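Refinishing the big table, part three: oil, drying and the floor

The second coat went on in June, at the cool end of the evening, and I left it alone until the following afternoon. The tin says eight hours between coats. I gave it nearer twenty, as the first coat had stayed tacky along the end grain for longer than expected.

A recap for anyone who skipped the earlier posts. The top is a pale wood, 163 cm on the long side and 30 mm thick, bought second-hand through Lirnis with an old varnish that had yellowed unevenly. I took the varnish off with a card scraper and sanded through the usual grits up to 180. Anca Munteanu lent me her extractor, and the bags filled twice.

The oil is Lalmont Clear Matt. I chose it over the Citlow hard wax because the test patches on the underside differed more than I had expected. Citlow pulled the colour towards honey. Lalmont left it close to the bare wood, with the grain still faint. I wanted the table to stay light against the grey wall panels and the speckled floor, so the decision took about a minute. 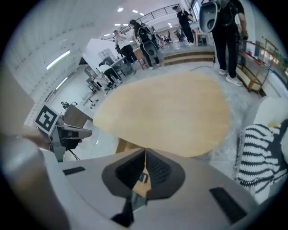

Application was by lint-free cloth, along the grain, working from the far edge back to the near one. Leave it 15 minutes, then wipe off everything that has not soaked in. Most of the trouble people have with oil comes from skipping the wipe. On the first coat I missed a strip near one corner and it dried with a slight shine, which had to be cut back with a grey pad before the second coat could go on.

Total oil used over two coats was 35 ml short of half a litre. The tin quotes a coverage figure that I did not get anywhere near on the first coat, though the second used much less.

The floor needs a note of its own. It is hard and slightly uneven, and the table rocked by a couple of millimetres when I first put it down. I tried felt pads, which compressed within days, and then cork discs, which have held so far. Marinescu sells them in sheets, cut to size with a sharp knife. One corner of the base has two discs stacked, glued with contact adhesive.

Floarea Avram asked in the comments whether the oil is hard enough for daily use. After a fortnight, water left on a test offcut for an hour wiped away without a ring. Black coffee left a faint one, which came out with a light rub and a dab of fresh oil. I would still use a mat under anything hot.

Next job is the underside of the rails, which still has the old varnish on it.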